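The Remance Rack: Notes on Putting Cards Back Where They Belong
Final project report, Hardware Servicing Lab, Section 7

1. What we set out to do

Our project began with a cardboard box. The box held blue plastic carriers, the kind that slide into a slot and latch, and it had been sitting under the bench in the servicing lab long enough to collect its own layer of sediment. The assignment was to pick a maintenance task, write a procedure for it, test the procedure and report back. Most groups chose something with a motor in it. We chose seating carriers in a mounting plate, partly out of interest and partly since the sign-up sheet was nearly full when we got to it.

The question was simple enough to fit on the form. How do you write instructions for inserting a latched carrier into a slot so that a person who has never done it gets it right on the first try? We assumed this would take an afternoon. It took most of September and a good piece of the month after.

2. Background

The lab's training wall is called the Remance rack, after the donor whose name is on the door. It is a metal wall with plates fixed to it, and students practice on the plates so that they don't practice on equipment people need. The old handout for it, known as the Bratine sheet, has one line on carriers: "Insert until seated." We have nothing against the Bratine sheet except that line.

"Seated" was the trouble. Before writing anything, we asked members of the Thursday section what they thought it meant. The answers included "it clicks," "it stops," "it looks like the other ones," and "you push until you get scared." All of these are reasonable. Only the first is of any use on our plate, and even then only if the room is quiet, and the room has an air handler.

3. The plate

We worked on one gray plate with its slot holders in a row along the top. The slots are boxy and dark inside, so you find the opening mostly by lining up the outside of the carrier and trusting it. There are also tall raised frames between the holders that look very much like slots to a person in a hurry. They are closed. Two of us tried to put a carrier in one anyway, and we would like it noted that this was before the procedure was written.

The carrier is a light blue part with a slim latch section at one end and a wider body at the other. The slim end goes in. Our first draft left that out because it seemed too obvious to mention, and our first tester went straight for the other end.

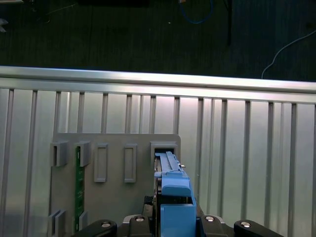 Page 7

4. Procedure, as revised

The version we turned in for testing is the fourth. The third was shorter and better written, and it didn't work.

Hold the carrier by the broad blue body. Keep fingers off the long lever, even though the lever looks like a handle and is pleasant to hold.

Find the open slot before you move the carrier toward it. Look for the dark recess. If the face in front of you is shallow and closed, you are at a frame.

Keep the carrier upright. Bring the latch end to the opening and stop there. Check that it is square to the slot from the front, then from the side.

Press with steady force. If it resists at once, back out and line it up again. Do not wiggle. (Drafts one through three said "wiggle gently." There is no such thing.)

When it stops, let go and tug lightly on the body. A seated carrier stays put.

Stay clear of the narrow green circuit board strip on the plate. It stands close to the slot holders and a knuckle finds it easily.

5. Testing

We had 12 testers, none from our section. Each got the printed page, a carrier and no help. Helping was harder to avoid than we expected, and one group member had to be sent into the hallway for sighing.

With the Bratine sheet, most testers got the carrier in eventually, and several asked if they had. With our page, all but one seated it on the first attempt. The exception skipped directly to the pressing step, which he said was his policy with instructions generally. We kept his result in the table.

The tug test did the most good. It replaced the whole argument about clicks, and testers stopped looking over at us for approval.

6. Wear

We also wanted to say something about how long the latches last. The Nokero catalog page in the lab binder lists a practice carrier at 3,000 insertions. We planned to reach 2,000 by hand, taking turns, with a tally sheet. We stopped well short of that, when the tally sheet was found to contain a drawing of a horse and two different sets of numbers. No conclusion about wear should be drawn from this report.

7. What we would change

The page needs a drawing of the slot next to a drawing of the frame, at the same size. Ours had the slot only. We would also test with left-handed people on purpose, as we had one by accident and she held the carrier in a way that blocked her own view of the opening.

The Saithong bench across the room has a different plate with a tighter fit, and our procedure has not been tried on it. The next group is welcome to it. The box of carriers is back under the bench, dusted, with the lid on and a copy of the fourth draft taped inside.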